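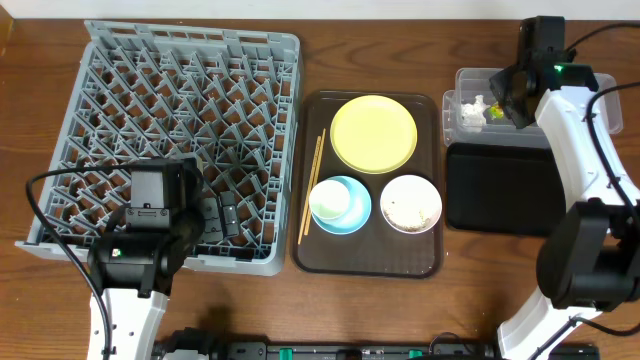 The two-arm tableware cell at Flurnham, with the dish rack and serving tray in position.

Projects > Grant Reporting > Automation

The Tredine cell remained in service throughout the period, under the supervision of Rukhsana Mohmand. The log records 176 cycles between scheduled inspections. Gripper fingers are wiped down and their fixings checked after every 20 cycles, and both wrist cameras are cleaned at the same time. 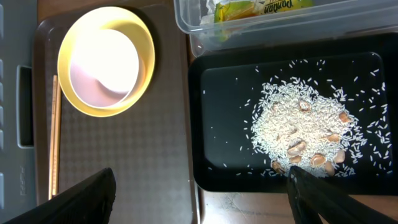
Finger wear remains the principal maintenance cost. Trilok Bajpai has drawn up a replacement schedule, and a spare set is now held on site. Cable routing on both arms was reviewed in January. The inspection form now includes a check for rubbing at each joint.
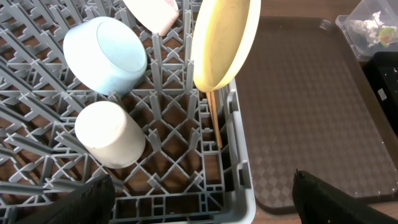
Recalibration of the wrist cameras takes 90 minutes and is carried out on Mondays by Yuxi Shi. We request approval to move 20 hours of technician time from installation to upkeep. The remaining budget lines are unchanged. Kandpal will supply the revised parts list with the next report.

3 shares | 0 comments
Last updated: February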